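Bandara Household Word List

Version 8
Last changed: 11 July 2026
Maintainer: Dinesh Karunaratne

What is inside

Bandara is a list of words people use for things in the home, collected in English and Sinhala. It began as my own notebook when I moved abroad and discovered that I did not know the English name of half of my kitchen. Later my cousins and their friends sent their words too, and the notebook became a set of text files. Now other people use it for spelling checkers and for small dictionaries, so I try to keep it in good order.

The list has four files:

kitchen.tsv
furniture.tsv
cloth.tsv
surfaces.tsv

All files are plain text in UTF-8, with tabs between columns and one entry on each line. There is no header line. Please do not open and save them in a spreadsheet program, it changes the quote marks and sometimes breaks the Sinhala vowel signs.

Columns

1. Entry number. It is never reused, also when the entry is deleted.
2. English word or phrase, small letters, singular.
3. Sinhala word in Sinhala script. If several words are common, they are separated with a semicolon.
4. Region code of the person who gave the word, or a minus sign if the person did not want to say.
5. Note in free text. Can be empty.

The notes are in English, but they are written by many hands and I corrected only the mistakes that made them hard to understand. If a note sounds strange, it is possible that I wrote it.

How the words were collected

For the first three files I sent a paper form with 70 questions. Each question was a short sentence with a gap, for example "I put the hot pot on a ____". The people filled the gap in both languages when they could. In total 34 people returned the form. Some left many gaps, and I kept their answers anyway, as an empty gap is useful too: it tells that the thing has no everyday name for this person.

The forms were typed by me and checked by my sister against the paper. When we could not read a word, we asked the person again. When the person had forgotten, we removed the answer.
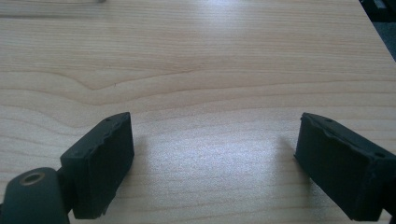 The file surfaces.tsv is the youngest one and I am least sure of it. It holds words for how a surface looks or feels: smooth, rough, shiny, dull, spotted, striped and so on. In English many of these words are shared between wood, cloth and stone, but the Sinhala answers are often tied to one material, so column 3 can have two or three words where column 2 has one. "Grain" was the most difficult. On a pale table top like this one, with long thin lines and one wide bend like a shallow letter V, some people wanted a word for the lines, some for the bend, and some only for the color. I made separate entries for "grain", "grain line" and "curve in the grain". The word "glare" is also in this file, although it belongs to the light and not to the wood, because the people kept giving it together with "shiny" and I could not find a better place.

Size

The four files together have 400 entries. The kitchen file is the largest. The cloth file is small, and it is missing nearly all words for sewing. If you know these words, please write to me.

Changes in this version

- Entries for cooking spoons are now divided by material.
- The word "mutness", which I had marked as a typing mistake, is back. Two persons explained to me that in their family it means the dull look of a glass washed too many times. It has a note.
- Region codes were made all capital letters.
- Removed double entries for "stool" and "low stool" where the Sinhala word and the region were the same.

Known problems

The people who answered are mostly from towns, and mostly they are relatives of each other. So the list should not be used to say which word is more common in the country. A word that has one entry only can still be very common, and the opposite is true also.

Several Tamil loan words are spelled in more than one way in column 3. I have left all spellings as they were given.

Sorting by column 3 gives a different order on different computers. It depends on the system settings and I do not know how to solve this. If the order matters for you, sort by the entry number.

Reading the files

Any program that can divide a line at the tab character will work. A friend wrote a small script named Drellska which checks that every line has five columns and that no number appears two times. It is in the tools folder. Run it before you send me changes, please. It prints only the lines with a problem, so if it prints no lines, your file is good.

The older tool, Pekico, does not understand the semicolon in column 3 and it will be taken out in October.

License and thanks

You may copy, change and share the list for any purpose, if you keep the name Bandara and tell which version you have used. The names of the people who answered are not part of the list and I will not give them out.

Corrections are welcome. Send one correction per message, with the entry number in the first line.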